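Getting a Rental Ready Between Tenants: Household Tips
December 28, 2024
By Annag MacBrayne

Most of the work in a turnover is small stuff. If you own one or two rental units and do the work yourself, these are the jobs worth doing before you list the place again.

Start with the kitchen
Empty every cabinet and drawer first, then wipe from the top down. Grease collects on top of the wall cabinets and along the edge of the range hood. Warm water with a little dish soap handles most of it. For the sticky film, leave a soapy cloth on the spot for a few minutes and wipe again.

Pull the refrigerator out and vacuum the floor behind it. Wash the shelves in the sink, dry them, and prop the door open with a rolled towel if the unit will sit with the power off.

For showings, clear the counters and the table. A basket and a few pieces of fruit are plenty. 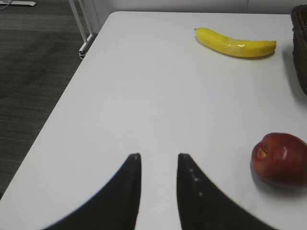 Patch and touch up walls
Fill nail holes with lightweight spackle and a small putty knife. Let it dry fully, sand lightly, and prime the spot before you paint. Unprimed patches show through as dull circles, especially in the afternoon.

Write the paint color, the finish and the room on a piece of masking tape and stick it inside the utility closet. I once repainted an entire hallway at the Lukumay duplex over a missing can label. Paint, rollers and two new drop cloths came to $288, and the original color turned up in November on an old receipt.

Carpets and floors
Vacuum twice, going the second time across the direction of the first. Blot stains with cold water before trying any cleaner, and test the cleaner inside a closet. Furniture dents come up if you lay an ice cube in them, let it melt, and lift the pile with a spoon.
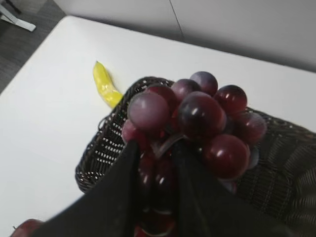 Hard floors need less water than people use. Wring the mop until it stops dripping. Standing water gets into the seams of laminate and swells the edges, and then you are replacing boards.

Doors, locks and little repairs
Change or rekey the locks every time. Budget $80 for a basic rekey on a two-door unit, more if the hardware is old. Tighten the hinge screws while you are there. If a screw just spins, pack the hole with wooden toothpicks and wood glue, let it set, and drive the screw back in.

Replace the furnace filter and test each smoke alarm. Check under both sinks with a dry paper towel wrapped around the trap.

I hold back $500 per unit for turnover and put whatever is left toward the next one. Allow 6 days between move-out and the first showing if you are working alone.

Recent posts
Reading a Water Bill for a Shared Meter
What to Put in a Move-In Checklist
Window Screens: Repair or Replace?
Parking Rules at Flevent Court
Storage Ideas for Small Closets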